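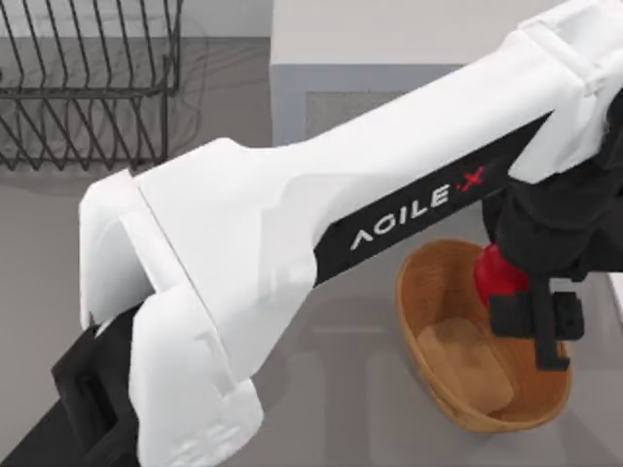
Salport Museum of Building -- Young Visitors' Team

Category: Big Questions
Reading time: 5 minutes

What does an architect's model really tell you?

You walk into a show about buildings and what do you get? Tiny ones. Little white houses in glass boxes, with little trees made of sponge. Grown-ups lean over them and say "lovely".

Be careful with "lovely". A model is made by somebody who wants the building to be built. The sun always seems to be out in Model Land. There are no bins, no puddles and no queue for the bus.

Take the Dolow Library. Thaddäus Koller made the model 18 years before the doors opened, and it shows a big open square full of people chatting. The model has 40 tiny people on it. I went in October and met one man and a pigeon.

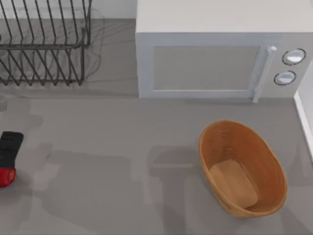
So was the model a lie? Not quite. It was a wish, and wishes leave things out. Koller's leaves out the wind, which comes straight off the river and blows your hat away.

Size can fool you too. From above, everything looks neat, but you will never see the real building that way unless you are a bird -- or very rich. Crouch down until your eye is level with the model's front door. Does it still look friendly? Or is it mostly wall?

The label says the library holds 3,000 children's books. It doesn't say where you are meant to sit and read them. I looked for chairs on the model and couldn't find any. Ask about that when you visit.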